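Search this site Search Go

Questions We Get About the Istcombe Textile Collection
Posted in September by the Villalobos studio desk

Who designs the Istcombe fabrics?
Everything in the range is drawn here at Villalobos, and then woven for us by Eltis, the mill we've been lucky enough to work with for 19 years now. We send them sketches, they send back samples, and there is a great deal of cheerful arguing over the phone in between!

How long does a custom order take?
Usually 5 weeks from the day you approve your swatch, though the heavier upholstery cloths can run a little longer if the looms are busy (and in fall they nearly always are).
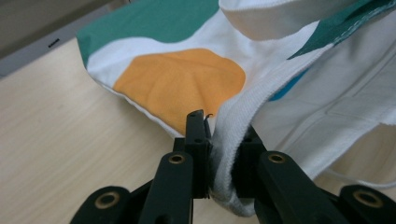 White fabric with colored patches and a ribbed hem.

Can I see the colors before I buy?
Please do! We'll gladly mail you up to three swatches free of charge. Lay them in the room where they're going to live and look at them in the morning and again after supper, when the lamps are on.

What is Brindalero?
Brindalero is our newer line of wall hangings, made in small runs and priced from $335. Each one comes with its own hanging rod and a little card about the pattern.

Do you work with interior designers?
We do, and we love it. Write to us with your project name and a rough idea of yardage, and we'll set up a trade account for you.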